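件名：Oraのハンドグリッパー、お椀を持つと開度の値がふらつく（セル：Negi）
区分：ハードウェア／開度検出
優先度：中
状態：解決（経過観察つき）
宛先：Urkby サポート窓口
機器構成：Ora 手持ちグリッパー 2台（左手用、右手用）、記録ソフト Fido、作業セル Negi（台所カウンター）

■ 起票内容

いつもお世話になっています。Negiセルを担当している者です。Oraを使い始めてからずっと調子がよく、特にリンクの動きの軽さが気に入っていて、毎朝握るのが楽しみなくらいです。それだけに今回の症状は気になってしまい、早めに相談させてください。

症状は左手用のグリッパーだけに出ます。お椀を両側から挟んで静止しているのに、Fidoの画面に出る開度の値が細かく揺れます。揺れるだけならまだいいのですが、そのまま手首を返すと値がすっと閉じる側へ流れて、戻しても元の位置に帰ってきません。指先は動いていません。お椀も滑っていません。値だけが動くんです。

何も持たずに開閉しているあいだは、きれいな山形の波形が出ます。惚れ惚れするくらいなめらかです。ところが物を挟んで力がかかったとたんに乱れます。空の状態の点検だけで済ませていたら、たぶんずっと見逃していました。

右手用には出ません。同じお椀、同じ持ち方、同じカウンターで試しても右はぴたりと止まります。

これまでにこちらで試したこと：
・Fidoの再起動。変化なし。
・PCの再起動。変化なし。
・全開と全閉の位置合わせをやり直し。直後はよくなったように見えて、お椀を持つとまた揺れる。
・パッドの表面を乾いた布で拭く。変化なし。滑りが原因ではなさそう。

記録の取り直しは苦になりませんが、値がずれたまま取ったものが混ざるのは避けたいので、左手用を使う作業はいったん止めています。

■ サポート返信（午前）

詳しい報告をありがとうございます。空の開閉と把持中を分けて書いてくださっているので、とても助かります。

空で正常、荷重がかかると乱れる、手首の向きで値が流れる。この組み合わせですと、候補は次の3つです。

ひとつめ、リンク根元の軸まわりのがた。軸の押さえが甘いと、荷重でリンクが傾き、指先が動かなくても検出側だけが回ります。
ふたつめ、ケーブルの引っ張り。手首を返したときにケーブルの余りが足りず、コネクタが斜めに引かれている場合です。
みっつめ、開度検出の部品そのものの劣化。

順番に切り分けたいので、まずケーブルを左右で入れ替えて、症状がケーブルについて行くかどうかを見ていただけますか。抜き差しの前にFidoで記録を止め、本体の電源を落としてください。あわせて、左手用の通算の開閉回数も教えてください。Fidoの機器情報の画面に出ています。

■ 起票者より（昼前）

さっそくやりました！　切り分けの手順をもらえると俄然やる気が出ます。

まず開閉回数ですが、左手用はほぼ2000回でした。思っていたより働いてくれています。

ケーブルの入れ替え結果です。

入れ替え前：左は揺れる、右は正常。
入れ替え後：左はまだ揺れる。ただし手首を返したときの「流れ」が明らかに小さくなった。右は静止中は正常で、手首を大きく返したときだけ値が少し流れる。

これは面白い結果だと思います。揺れは左の本体に残り、流れはケーブルについて行きました。つまり別々の不具合がふたつ重なっていたのかもしれません。位置合わせをやり直すと一瞬よくなるのに続かない、という煮え切らない感じも、それなら納得できます。

試験は普段の作業と同じ条件に寄せました。カウンターの上で白いお椀をグリッパーで両側から挟み、まな板や調味料もいつも通り奥に置いたままです。片付けた机の上で試すと手首の角度が普段より素直になってしまい、症状が出にくいことがわかったからです。
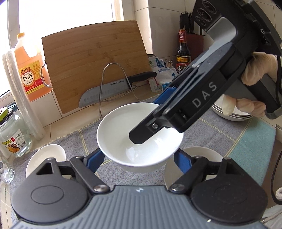 もう少し細かく見ると、揺れの出方には向きの癖がありました。お椀の口を自分のほうへ傾けていくと揺れが大きくなり、口を真上に戻すと小さくなります。完全に止まることはありません。傾きをゆっくり変えながらFidoの波形を見ていると、ある角度を境に急に細かいぎざぎざが乗ってきます。ここ、見ていて本当にわかりやすいので、ほかのセルの方にもおすすめしたい見方です。

もうひとつ気づいたことがあります。片手だけで持つ場合と、もう片方のグリッパーをお椀に近づけて軽く触れさせる場合とで、揺れの大きさが違います。触れた瞬間に左の値が跳ねます。右の値は跳ねません。指先からの小さな力が、左では検出側にそのまま伝わっているように感じます。

軸のがたが怪しい気がしていますが、どこまで自分で触っていいものでしょうか。銀色の軸のキャップを回してよいのかどうか、手引きには載っていませんでした。

■ サポート返信（昼過ぎ）

すばらしい切り分けです。こちらの見立ても同じで、揺れは軸まわり、流れはケーブル側と考えます。

軸のキャップは回していただいて大丈夫です。ただし締め込みすぎるとリンクが渋くなり、開閉が重くなります。次の手順でお願いします。

電源を切り、ケーブルを外す。
指先を半分ほど開いた位置にする。
リンクの先を指でつまみ、軸と直角の方向へそっと揺する。かたかたと感じるかどうかを左右のリンクで比べる。
がたがある側のキャップを、付属の工具で少しずつ締める。締めるたびに揺すって確かめる。
がたが消えたところで止め、全開から全閉まで手でゆっくり動かす。途中で引っかかりがないことを確かめる。

引っかかりが出たら、ほんの少し戻してください。両方のリンクで手応えがそろっているのが理想です。

締めたあとは、必ず全開と全閉の位置合わせをやり直してください。順番を逆にすると、合わせた位置がまたずれます。

ケーブルは、予備があれば交換、なければ取り回しの見直しをお願いします。コネクタの手前に指が入るくらいの余りを作り、握りの横で軽く留めてください。きつく束ねるのは禁物です。手首を内側と外側へいっぱいに返し、どちらでもコネクタが引かれないことを見てください。

■ 起票者より（午後、作業記録）

手順通りに進めました。長いですが、同じ症状の方の役に立つかもしれないので、そのまま書いておきます。

がたの確認。右手用は左右のリンクともしっかりしていて、揺すっても何も感じません。左手用は、片側のリンクにはっきりした遊びがありました。目では見えないのに、指で触るとすぐわかります。かたっ、という小さな感触です。見つけた瞬間、思わず声が出ました。

締め込み。最初は遠慮して回したので変化なし。もう少し回して半減。さらにわずかに回したところで、遊びがすっと消えました。この境目がとても気持ちいいです。ただ、うれしくなってもう少しだけ回したら、全閉の手前で指先がわずかに渋くなりました。書いてあった通りです。少し戻したら、また軽くなりました。欲張らないのが大事ですね。

反対側のリンクも確かめました。遊びはありませんが、締めた側より手応えがほんの少し軽かったので、ごくわずかに締めてそろえました。左右の感触がそろうと、握ったときの素直さが別物です。

位置合わせ。Fidoの機器設定から全開、全閉の順に登録し直しました。途中で一度、全閉の登録を握りきる前に押してしまい、最初からやり直しています。画面の表示が落ち着くまで待ってから押すのがよさそうです。

ケーブル。予備がなかったので、まず元の組み合わせに戻してから取り回しを変えました。流れが出ていたほうのケーブルは、握りのすぐ脇で留めていた位置が本体に近すぎて、手首を返すとコネクタの根元に力が集まっていました。留める位置を腕のほうへずらし、根元にゆるい弧を作っています。いっぱいに返しても、根元の形が変わらなくなりました。

上着の袖口も見直しました。ゆったりした袖だとケーブルに触れることがあり、手首の動きに袖がついてきて引っぱるときがあります。作業前に袖の位置を整えてから握ることにしました。

そして試験です。お椀を持ち上げ、空中で止め、口を手前に傾け、また戻す。先ほど揺れが急に大きくなった角度も、わざとゆっくり通りました。

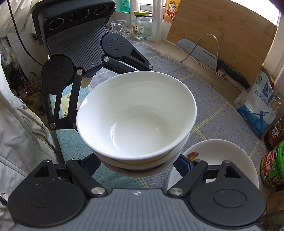 静かです！　波形がまっすぐです！　傾けても、戻しても、値がその場に留まっています。あれだけにぎやかだったぎざぎざが消えて、Fidoの線がすうっと伸びていくのを見たときは、しばらく画面から目が離せませんでした。

もう片方のグリッパーを軽く触れさせる試験もしました。触れた瞬間の跳ねは出ません。手首を内側に返しても流れません。外側にいっぱいに返したときだけ、まだほんの少し値が動きます。以前と比べればごくわずかで、戻せば元の位置に帰ってきます。

ログはFidoから書き出して、このチケットに添付しました。調整前と調整後を同じ縦軸で並べてあります。

質問が2つあります。

外側に返したときに残る小さな動きは、許容範囲と考えてよいでしょうか。
軸の締め具合は、どのくらいの間隔で見ればよいでしょうか。

■ サポート返信（夕方）

添付のログを拝見しました。調整後の静止区間はとてもよい状態です。調整前との違いがひと目でわかるので、社内でも見せて回っています。

残っている動きについて。戻したときに値も戻っているので、位置合わせのずれは起きていません。内側では出ず、外側でだけ出るところを見ると、ケーブルの芯線が片側への曲げに弱くなっている可能性があります。記録には使っていただけますが、ケーブルは消耗品として交換をおすすめします。Urkbyから同じ長さのものをお送りします。届いたら、電源を切ってから差し替え、外側へ返す試験をもう一度お願いします。検出部品の交換は、今回は見送ってよいと判断しました。

点検の間隔について。Oraの標準の手引きでは、軸の遊びの確認に触れていませんでした。ご指摘の通り、これは載せるべき内容です。回数で区切るより、使う日の最初に指で揺すってみるのが確実です。遊びを感じたときだけ締めてください。感じないのに締め足すと、いずれ渋くなります。

なお、症状が出ていた時期の記録ですが、把持中の開度の値を使う場合は注意が必要です。Fidoの区間チェックで「静止中の変動」を有効にすると、怪しい箇所に印がつきます。手首を返す動きの多い記録から先にかけると早く見つかります。

■ 起票者より（ケーブル到着後）

ケーブルが届いたので、すぐ差し替えました。外側へいっぱいに返しても、もう動きません。内側も外側も、きれいに止まっています。最高です。

差し替えのついでに、新しいケーブルにも同じ位置で留め具をつけ、根元の弧を残しました。右手用のほうも同じ取り回しにそろえています。左右で握り心地が近くなって、両手を使う作業が楽になりました。お椀を片手で支えたまま、もう片方で縁のあたりに寄っていくような動きが、前より怖くありません。

過去の記録は区間チェックにかけている途中です。印がついたのは、今のところ左手用でお椀や皿を傾けている箇所に集中しています。空で開閉しているところには印がつかないので、最初の見立てと合っています。印のついた区間は開度の値を使わず、必要な作業だけ取り直すことにしました。

Negiセルの朝の点検表には、次の行を足しました。

・電源を入れる前に、左右のグリッパーのリンクを指で揺する。遊びがあれば締める。
・ケーブル根元の弧が残っているか見る。
・袖をケーブルから離す。
・Fidoを起動し、お椀を持って手前に傾け、値が止まっているか見る。

最後の行がお気に入りです。空の開閉だけで合格にしていた以前の点検と比べて、手間はほとんど増えないのに、見えるものがずっと多いです。

手引きの改訂版が出たら、ぜひ読ませてください。軸の締め加減のところに「指先が渋くなる手前」の感触が書いてあると、初めて触る人も安心して回せると思います。

■ サポート返信

交換後のご確認と点検表の共有、ありがとうございます。点検表の文面は、手引きの改訂に使わせていただきます。渋くなる手前の感触についても書き足す方向で進めています。

本チケットは解決として閉じ、経過観察の印を残します。同じ揺れが再び出た場合は、新しく起票せず、こちらに追記してください。その際は、軸の遊びの有無と、お椀を傾けた状態のFidoのログを添えていただけると、すぐに続きから始められます。外したケーブルは返送不要ですが、記録用の予備には回さないようお願いします。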